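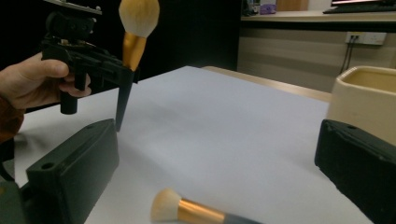
A brush should be washed every week, Rafia Kiani was told when she bought her first good ones, and for some years she repeated this to everybody. Roxana Cárdenas does not agree with it. She has cleaned and repaired makeup brushes in Plendport for a long time, first for a small theater and now for anybody who brings them to her door, and she thinks many brushes are washed too often and dried badly.

"People come with a brush which is losing hair and they tell me the brush is cheap," she says. "Then I ask how they dry it. Standing in a cup, with the hair up, still full of water. So the water goes down into the metal part and stays there all night. The glue becomes soft. It is a good brush, but the glue is tired."

The metal part is called the ferrule. It holds the hair together and joins it to the handle, and most of our conversation was on this small piece. When it moves, even a little, Cárdenas takes it off, cleans the old glue from the inside and sets it again. She charges the same for a big powder brush as for a thin one for the eyes. The thin ones take her longer.

I asked her which brushes she likes the best to work on.

"The fluffy ones, for powder. They forgive you. You can wash them, they look terrible like a wet cat, and next day they are round again. With a flat brush, if you press it wrong when it is wet, it will remember."

She works on Thursday and Saturday, from the morning until the light is gone. White paper goes over her table before she begins, and she changes it often in the day. On white paper she can see how many hairs a brush drops when she taps it, and also the color that comes out. Pale hair is the hardest to judge there – for this she keeps one sheet of dark blue card in the drawer.

Her way of washing is simple. Lukewarm water, a mild soap, the hair always pointing down. She turns the brush in her palm and does not push it. Then she presses the water out with a towel, gives the head its shape with two fingers and lays it flat, with the hair hanging over the side of the shelf. A large powder brush stays like this for up to 30 hours in winter. She doesn't use a hair dryer and she doesn't use the radiator.

"I tried the radiator one time, in Kneath, when I was young and we had a show in the evening. The handle opened, all the paint came off. The actress was very kind. The director was not so kind."

She writes every brush in a school notebook. There were 621 of them last year, and 33 she gave back without doing anything, for the reason that the hair was cut or burned and no washing can help with this. I wanted to know if the customers are angry then.

"Some are sad. A brush is a thing you hold each morning. One lady had hers from her mother, and the handle was fine, only the hair was finished. I told her, keep it, but buy another one for your face."

On the question of how often to wash, she gave me finally an answer I could write down. For liquid makeup, each week, and for work on other people after each person. For dry powder, once in a month is enough if the brush is wiped on a clean cloth after use. She believes the wiping matters more than the soap.

Before I left she tapped my own brush on the paper. Four hairs fell. She looked at them for a while and asked where I keep it. In a bag, I said, with everything else.

"With the lid open?" she asked.

I have it back now, with the ferrule set again. The next free days in her notebook are in June.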